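Rivelia Bedroom Cloth Set: data card

Version 4. Maintained by the Rivelia group at Cladex.

Summary

Rivelia is a set of short recordings of cloth chores done in lived-in bedrooms: picking up, spreading, folding and stacking garments and bedding. It was put together to answer a narrow question, whether a policy trained on human demonstrations can finish an ordinary folding job without help. At the time of this release the answer is no for most garments and a qualified yes for small towels.

All demonstrations were made by people holding a two-finger gripper tool. The trained policies were then run on a fixed arm with the same fingers at our test flat in Trurnside.

Contents

Demonstrations: 2,000
Rooms: 112
Test runs on the arm: 316
Task groups: pick up, spread, fold, stack

Each demonstration folder holds:

video.mp4, the tool camera
width.csv, finger opening over time
pose.csv, tool position and rotation
label.json, task group, cloth type, outcome

The room key in label.json is a random string and cannot be traced to an address. Rooms in the test split do not appear in the training split.

Labels

Outcome is one of done, part or failed. A fold counts as done when the edges meet within the tolerance in tolerances.txt and the cloth lies flat without a second pass. "Part" covers runs in which the first fold held and a later one did not. Earlier versions merged part with failed, so scores from version 2 and before should not be compared with the ones below.

Cloth type was entered by the person doing the chore. Sheets and duvet covers share one code. Garments turned inside out keep their normal code and carry the flag "reversed".

Baseline

We supply one baseline, Chin, a small policy that takes the tool camera and finger opening as input. It has no depth channel. Weights are in baselines/chin.

On the arm, Chin folds hand towels and pillowcases often enough to be of use in further work. Shirts are poor. It tends to take hold of two layers where one is wanted, then carries on as if the grasp were good. Trousers fail mostly at the waistband. Large sheets are out of reach of the arm in its present mounting and were left out of the test runs.

Speed is a separate matter. Roughly four towels can be folded by hand in the time Chin needs for one. We do not consider any result in this release to be fit for home use.

Known problems

Dark cloth is the weakest case. Folds in black or charcoal fabric give little contrast, and fast wrist movement blurs what there is. The keypoint labels for such clips were checked by hand and are still less reliable than the rest. Use the field "kp_conf" to filter them.

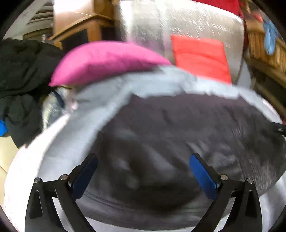 Fig. 1. Dark fabric on pale bedding, fingers open. Motion blur over much of the cloth.

Backgrounds are cluttered by design. Rooms were not tidied before recording, and other cloth items may lie close to the target. The target is given by a mask for the first image of each clip only.

Finger opening drifts in a small number of long recordings. The affected folders are listed in drift.txt and have not been corrected.

Loading

Run python load.py --split train --task fold to print a clip count and check the folder layout. The loader skips folders without label.json and writes their names to skipped.log.

Licence

Research use only. Attempts to identify rooms or the people in them are not allowed. Terms are in LICENCE.txt.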